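### 4.2 Living with busy stone

I should own up to a bias before going any further. I came into the Later project thinking patterned stone was a bit much. I grew up with a plain cream benchtop, and I assumed most people picked theirs for the same reason my parents did, namely that it was there when they moved in. So when the surface diaries started coming back and page after page was about veins, flecks, swirls and "the orange bit near the wall", I had to rethink the coding sheet more or less from scratch.

We had 20 households keeping a diary, split between Janel and Tunstall, and between them they wrote 809 entries. Some were one word long ("crumbs"), and some went on for a page and a half and wandered off into family history, which I loved and had no idea how to code. I ended up sorting them by what the writer was doing with the surface when they noticed it: wiping it, looking for something on it, putting something down, or just standing there waiting for the kettle. The kettle pile was much bigger than I'd planned for.

The first thing that jumped out was how people talk about colour. Ask someone in an interview what colour their stone is and they'll say "grey". Leave them alone with a diary for a few weeks and the grey falls apart. It becomes bluish in the morning, brown near the toaster, "sort of pigeon" under the range hood. The warmer colours got written up most of all. A thin streak of rust or pink seems to pull the eye even when the rest of the slab is cool and fairly quiet, and people used these streaks as landmarks. One diary says the keys live "on the river", and it took me two readings to work out that the river was a vein.

Landmarks were handy in another way too. Several people told us they could find a thing faster if they remembered which streak it was sitting next to, and several others complained of the exact opposite: small items vanished into the pattern and turned up when somebody leaned on them. Rubber bands, earring backs, the little silica packets that come in shoeboxes! I was hoping to find that one kind of pattern caused the trouble and another kind solved it, but the diaries don't let me say that. The same household would praise the veining at breakfast and curse it after tea. My hunch is that it depends on the size of what you've lost compared with the width of the vein, and I'd like to test that properly one day with a tray of buttons and some patient people.

Then there's cleaning. On plain surfaces people wrote about what they could see (rings, smears, that one fingerprint). On crackled or veined surfaces they wrote about what they could feel. "Went over it with my palm" comes up again and again, and it changed the way I wipe down my own kitchen. A couple of writers trusted their hands so much more than their eyes that they cleaned with the lights off. I've coded these as touch checks, and they get their own row in the table in the appendix.

What I hadn't expected to matter was the wall. We asked about horizontal surfaces only, and people kept telling us about the wall behind them anyway. After the first 2 weeks I gave in and added a wall code. The question people kept circling was whether a patterned stone and a patterned wall could sit side by side, and how much they needed to share for it to work. Most writers settled on colour. If something in the stone turned up again in the wall, even faintly, the pair got called "matched" or "meant", and nobody seemed bothered that the shapes were nothing like each other. Figure 2 is a good case of the kind of pairing I mean.

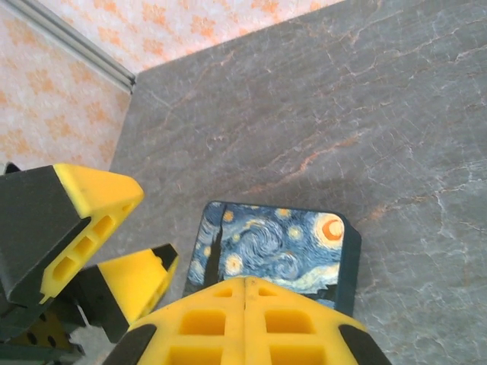

**Figure 2.** Grey marble with white crackle veining and rust-orange streaks, meeting a pale wall with small orange and peach motifs.

Look at how the two patterns differ. The veins wander wherever they like, and the wall repeats. The marble is cool grey for the most part and the wall is a very light pinkish white, so on paper they shouldn't have much to say to each other. It's the orange that joins them up, to my eye anyway. I'd have coded this one as matched without a second thought. My co-coder would probably want to talk about the pale grey metal rail in the corner between them, and she'd have a point, as edges and trims were where our 2 sets of codes disagreed most often.

I did try running the colours through Presen, the swatch-naming tool we used for the paint samples in Section 3, and it was no great help with stone. It wants one name per surface. Veined marble really needs at least a ground colour and a streak colour, and the diaries suggest that people carry both around in their heads without any fuss. For the next round, starting in May, the diary has separate lines for each, plus a bigger box for the wall.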